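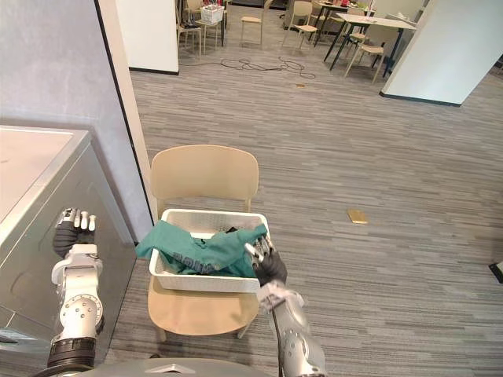
Slide 1. Right hand on the green cloth, left hand held open off to the side.

Leave this one up while people find seats. Say hi, thank the Soluneo crowd for having me, check the back row can hear. Mention that I'll take questions as we go, but if anyone asks about walking legs I'm going to pretend the mic's dropped out.

So, what I want to talk about is laundry. More exactly, how a few of us at the Brelero workshop spent 14 months of evenings getting Arain, our two-armed robot, to a point where it can have a decent go at a basket of clothes. I say "decent go" on purpose. If you came for folded shirts in matching piles, I'm sorry, the bar's still open.

Why laundry (keep short, I always ramble on this bit)

We wanted a job with soft stuff in it. Our first project was stacking wooden blocks, and blocks are lovely, they stay the shape they were when you looked at them. Cloth doesn't. You touch a shirt and it's a different shirt! Everything you knew about where the edges were is out the window. Point at the slide - see how the green one's hanging over the side of the basket. A person grabs that flap without thinking. For us, deciding whether the flap or the lump in the middle is the better grab took most of a winter.

Ask the room: who here has a robot arm at home? Who has one that works? (Wait for the laugh, then move on even if there isn't one.)

The money slide

People always want this, so get it over with early. The arms we bought second-hand and I'm not saying what we paid, partly because my partner might watch the recording. What I will say is that we spent 770 dollars on cables, connectors and sleeving alone. That's not a typo. I had budgeted for motors, power supplies, a spare controller board from Kadberg, even coffee, and left wiring as a line that just said "bits". Don't do that. Wiring is its own project and it deserves its own shelf, its own labels and its own grumpy person in charge. In our shop that's me.

Fingertips

Short story about the grip tests. We ran 46 of them on one old T-shirt before anybody thought to try a different T-shirt. Guess what happened with the different one. A heavy cotton and a slippery sports top want completely different squeezes, and we'd tuned everything beautifully for a single shirt from a fun run. If there's one thing I'd go back and change, it's that. Get a pile of ugly clothes from the op shop on day one and shuffle them every session.

(If running late, skip straight to the next slide from here.)
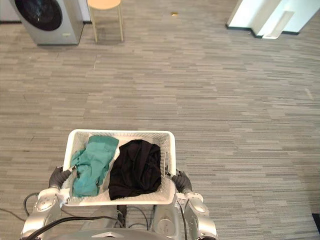
Carrying turned out to be a separate skill from picking, and I'd lumped the two together in the plan. With one arm you've got a hand and a thing. With two arms on the same rigid thing, every little mistake the left makes gets handed straight to the right, and the motors start arguing with each other through the plastic. You can hear it, it's a sort of grizzling noise. Look at where the hands are on the slide, one on each side rim, and you can picture how that argument starts. If the left wants to be a few millimetres further out than the right does, the poor old basket is in a tug of war. What fixed it for us was letting one arm be the boss of position and making the other one soft, so it follows along and only cares about not letting go. And while this slide's up, look at the black cables looping from the left arm over to the torso. We need slack there or the arm can't reach, but slack is also what catches on things. I've tried clips, I've tried sleeving, I've tried swearing. Suggestions very welcome afterwards.

Also worth pointing out the two garments, the green one and the black one, touching in the middle. Separating those is its own headache. Dark cloth swallows the folds as far as our vision code is concerned, so it sees one big blob and takes a guess at the middle of it.

Software, for those who asked

Keep it light. We logged about 4000 grasp attempts and threw out a fair chunk of them for bad labels, all mine, mostly done late on a Thursday. Lesson: label the same day, with a cup of tea, and stop when you get silly.

The stop button gets its own mention. Big, red, on a long lead, and whoever's holding it isn't allowed to hold anything else. No phone, no sandwich.

What's next

Socks. Then maybe getting the washer door open, which I'm dreading. We want the cable rework done before September so we can bring Arain along to the Brelero open night.

Questions. Repeat each one into the mic, I forgot last time. Parts list is on the handout by the door, and the wiring diagram is on the back of it.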